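Search the help pages Type a question Go

Garnden Consignment: Questions We Get

7 min read

Updated in December, mostly the fee part. If your question isn't in here, email the shop. Phone gets picked up when somebody's near it, mornings are better.

How does this work, the short version?

You bring or mail us household stuff you don't want. We look at it, price it, sell it in the shop or online, and split the money with you. You don't set up an account on some auction site or answer messages at midnight from a person who wants the lamp for half. We get those messages instead.

What do you take?

Dishes, glass, small lamps, kitchen things, linens in good shape, picture frames, board games with all the pieces, hand tools, clocks, vases, baking tins, cameras, radios. Small furniture, see further down. Enamel always. Cast iron always, rust is OK.

What don't you take?

Mattresses. Pillows. Car seats, cribs, bike helmets. Anything with a gas bottle on it. Encyclopedias, sorry. Clothing, except coats in winter, and then only wool. Printers. VHS tapes. Pianos (people ask). Medicine cabinets are fine but please take the medicine out first.

Fur we used to take, now we don't.

What about sets with a piece missing?

Depends. Seven plates out of eight sells fine. A tea set with no teapot doesn't, or it takes forever. Puzzles with a piece missing, no. If you know something is missing write it on a slip and put it in with the set, saves us a lot of hunting for a gravy boat that was broken years ago.

Is my stuff worth anything?

Maybe! We can't tell from the phone. Photos by email help, front and back and any mark on the bottom. One email with all the photos please, not one email per photo.

We don't do formal appraisals. No insurance letters, no estate values. Drernard Appraisals two doors down does those, and they charge for it, and they're a seperate business, so please don't ask us to pass on messages.

What's the split?

You get 60 percent on things that sell for $25 or more. Under that it's half and half. Those are the only two rates. There used to be a third one for furniture and it confused everybody, including us.

Are there other fees?

Packing by mail, see below. No listing fee, no photo fee, no fee for things that don't sell. If something needs a repair before it can go out (a lamp rewired, usually) we call you first with the price. If you say no it goes back in your box as is.

Who decides the price?

We do. Mostly that means Gyula Bodnár, who has been pricing glass and china here since the shop was one room. You can tell us a minimum for any single item and we'll write it on the sheet. If the minimum is way off we'll say so before you leave. You can't set a minimum on everything in the box, that gets to be a different kind of shop.

Can I change the minimum later?

Down, yes, any time, just email. Up, only if it isn't in the window or already listed online.

How do I pack a box for drop-off?

Any sturdy box. Heavy at the bottom. Plates on edge, not flat, with paper between each. Glasses nested is asking for it. Newspaper is ok for most things but the ink gets on unglazed pottery and pale wood, use plain paper for those. Tape the bottom both ways. Name on two sides.

Don't tape lids onto things with clear tape! It takes gold trim right off. String, or a rubber band, or wrap the lid by itself.

Loose small stuff like spoons, buttons, cufflinks, keys goes in a bag with a zip. Otherwise it all ends up in the paper and the paper goes to recycling.

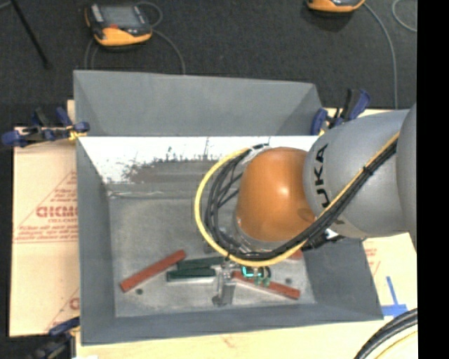

And put a list in. Doesn't have to be fancy. "Blue bowl, 4 glasses, clock" is a list. We check against it when we unpack and email you if something doesn't match, same day if we can. No list means our count is the count.

Do I need an appointment to drop off?

For one or two boxes, no. Come in any time before 4 pm. For three or more, or any furniture, yes please. The back door on the Kauppinen Lane side is the one for boxes. Front door has a step and a cat.

Can you pick up?

Inside the town limits, yes, if there's enough of it. Minimum is five boxes or one piece of furniture. Have it on the ground floor if you possibly can. The van is small and so is the back of the person driving it.

Can I mail a box?

Yes, lots of people do. Email first and we'll send you a label sheet to print. Weight limit 23 pounds per box. Over that the carrier charges us extra and we have to take it out of your share, which makes everyone cross. Two light boxes beats one heavy one.

Insurance on the way here is yours to buy. Once we've signed for it, it's covered by ours.

Something broke in the mail. Now what?

Keep your receipt. We take photos of the box and the item as unpacked and email them to you, and you file with the carrier. We can't file for you, they only talk to the sender. We do hold on to the box and the packing until the claim is closed, carriers like to ask for that weeks later.

How long until my things are out for sale?

Slow months, a few days. After the holidays, longer, everybody cleans out at once. Roughly 17 days in January last year and we weren't happy about it either. You get an email when your sheet is priced. If you haven't got an email it isn't priced yet.

How long do you keep things?

Three months at full price. Then it drops by a quarter for one month. After that we email you and you pick: come get it, let us donate it, or let it go on the dollar table. No answer in two weeks means donate. We do send a reminder. Check your spam.

When do I get paid?

First week of the month for everything sold the month before. Check or bank transfer. Under $10 we roll it over to the next month unless you ask. Store credit any time, same day, and you get a little extra on it (ask at the counter, it changes).

I moved and you sent the check to my old address.

Email us the new one, we cancel and resend. No charge the first time.

Can I come and see my stuff in the shop?

Sure. Please don't rearrange it. Please don't tell other customers that you're the owner and would take less.

Can I buy my own thing back?

Happens more than you'd think. Yes. You don't pay the sticker, you pay our share of it, and it's yours again. Not if it's on hold for another customer though.

Do you hold items for buyers?

Until closing the next day, with a name and a phone number. No deposit. One hold per person at a time, this got out of hand over a Trulomska coffee set so now it's a rule.

What is Trulomska, and why do people call about it?

Stoneware, brown and cream with a little wave pattern on the rim. A few folks around here collect it and there is a waiting list. If you've got any, yes we want it, chips and all. Look for the name pressed into the foot, sometimes you need a flashlight and an angle. Unmarked pieces turn up too. Gyula can tell, I can't.

How clean does it need to be?

Dusted. Crumbs out of the toaster. We wipe everything anyway. Don't polish silver or brass, lots of buyers want it dark, and it's easy to polish later and hard to un-polish. Don't soak anything with a wooden handle. Don't put old decals in the dishwasher, they come out as plain white plates.

Smoke smell is the hard one. Linens from a smoking house we mostly can't sell. Wash them twice and air them and let us have a sniff before you leave the bag.

Do electric things have to work?

Has to turn on. We plug everything in before it gets a sticker. Frayed cord, we'll call you about a new one. Cameras don't have to work but tell us what you know, "shutter sticks" is useful, "was my uncle's" less so (nice to hear though).

Furniture?

Small only. If one person can carry it we'll look at it. Side tables, stools, chairs in pairs, little bookcases, mirrors. Drawers have to open. No upholstery unless it was redone recently and you have the receipt. Send a photo and mesurements first, floor space is tight and we say no to nice things all the time just for lack of a wall.

Can I return something I bought?

Within seven days with the receipt, for store credit. Lamps and radios that quit in that time, cash back. Dollar table is final. Holiday decorations bought in December are final too, we learned.

Is parking free?

Out back, yes, after 9. Front is metered. The spot with the orange line belongs to the bakery and they will come and find you.

Do you take whole estates?

Parts of them. We'll walk through with you, no charge in town, and mark what we'd take. We don't empty houses. We keep a list of people who do, ask and we'll print it. Take your time with the photos and letters before you call us, we find them in drawers constantly. Anything like that we set aside with your name on it and it stays in the office until you come.

I found money in something I bought from you.

Lucky. If there's a name with it please bring it back in and we'll try the seller. Otherwise keep it.

Do you hire?

Counter help in fall, sometimes. Bring a note in, include what hours you can do and whether you're ok lifting.

Still stuck? Email with your sheet number in the subject line. It's the number at the top right of the pink copy.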